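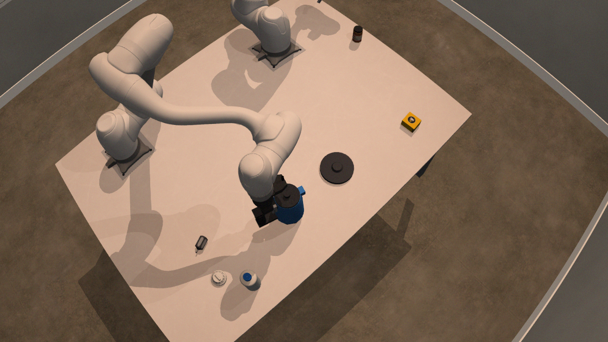 Setting up the two-arm simulator for an open day

These steps cover the simulator station as we ran it at the Praneck open day in July. They assume Kimaro is already installed and the two-arm table scene loads without errors. Kekeli Quaye wrote the first version; I have corrected the order of steps 2 and 3.

Last changed 2018-08-30.

1. Load the scene and save a start state

Open the table scene and let the objects settle before you touch either arm. Save the state as "start" and bind it to a key. Visitors will knock things over, and a full reload is too slow with people waiting. Turn off autosave, or the start state will be overwritten by whatever the last group left behind.

2. Set the views

Use three windows: one overview of the table on the large screen, and one wrist view per arm on the small monitors. Leave shadows on. People judge the height of the gripper from its shadow far more easily than from the numbers in the side panel.

3. Show a grasp 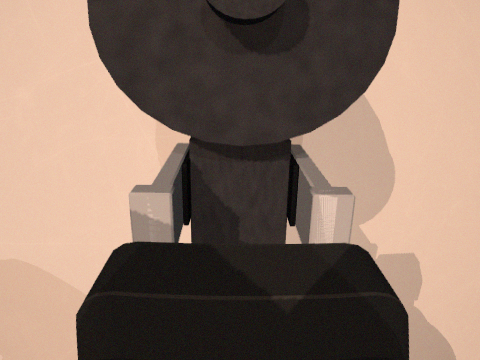 Start with a slow close and keep the closing force at the default. Talk through it from the wrist view, which hides less of the contact than the overview does. With the big disc ahead of the gripper and its dark column between the fingers, point out that only the narrow black pads are pressed against the part. Visitors tend to assume the whole finger does the gripping. Then pause the physics and let them look before you go on to a lift.

Lift in small steps. If the object starts to slide, stop, load "start" and repeat the close. Do not raise the force limit in front of a group; Tâm Bạch did this in rehearsal and the solver threw the object off the table.

4. Hand over the controls

Give each visitor one arm and one task. Lock the other arm first (Arms menu, Hold position). Before handing over, open the fingers all the way and back the gripper off from any object.

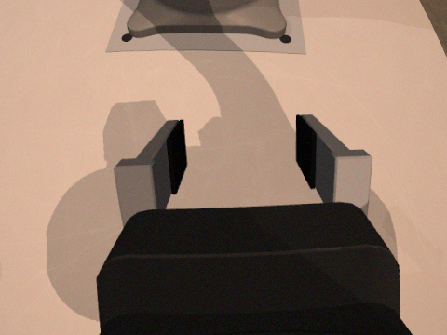

Limit the speed to the lowest setting as well. Most people push the stick to its stop on the first try – the limit keeps that from ending the turn. A turn of 4 minutes was enough for one pick and one place.

5. Close down

Export the log before you quit Kimaro. Ours had 144 grasp attempts in it. Send the file to Horacio Benítez with the station name in the subject line.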